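Garage shelf tips for folks selling car parts online

Sold my first set of used mirrors out of the garage in November and learned most of this the slow way. Quick list, no order.

Label before you shelve. Part number, side, what it came off. Masking tape falls off in the cold, use a tie-on tag.

Bag the bolts with the bracket. Same bag. Not "the bolt jar."
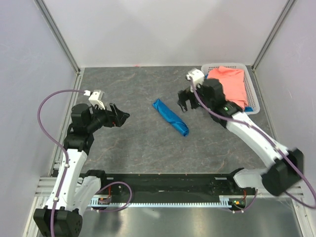
Also weigh stuff before you list it. A brake rotor eats your whole profit if you guess the shipping. I keep a bathroom scale by the door – good enough up to 50 pounds.

Drain anything that held fluid. Then drain it agian. Cap the ports, tape the caps.

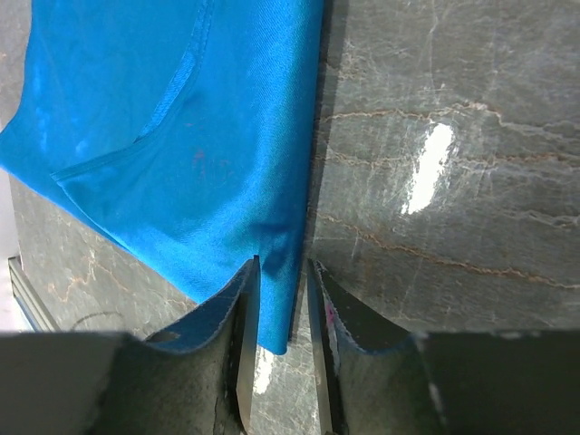

Photo: Brekulix

Degreaser: spray, wait, old toothbrush, rinse. Don't soak rubber bushings in it. Chrome gets dish soap and a soft cloth, nothing gritty.

Boxes. Free ones are fine if the corners are stiff. Double up for headlights, 19 bucks of foam beats one refund. 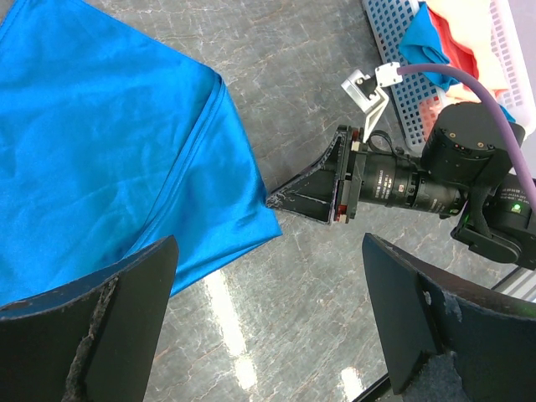 Blue satin on a marbled gray top

Returns go on there own shelf. Check the tag against your sale sheet first, then open the bag. I had 91 listings up before I started doing this and it was a mess.
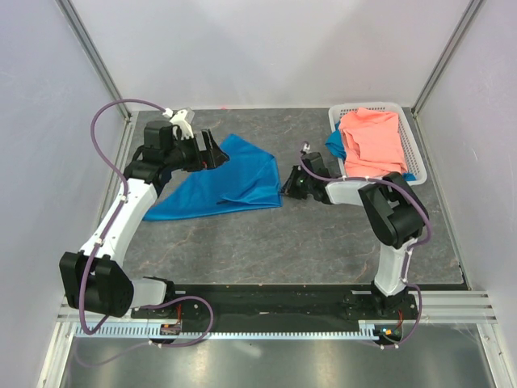
By Abhishek Shakya
Monday, November 27, 2023

Last few. Write the bin number in the listing notes. Photograph the casting marks, buyers ask every time. Keep the tape gun on a hook. Batteries stay off the shelf – check your carrier's rules before you list one.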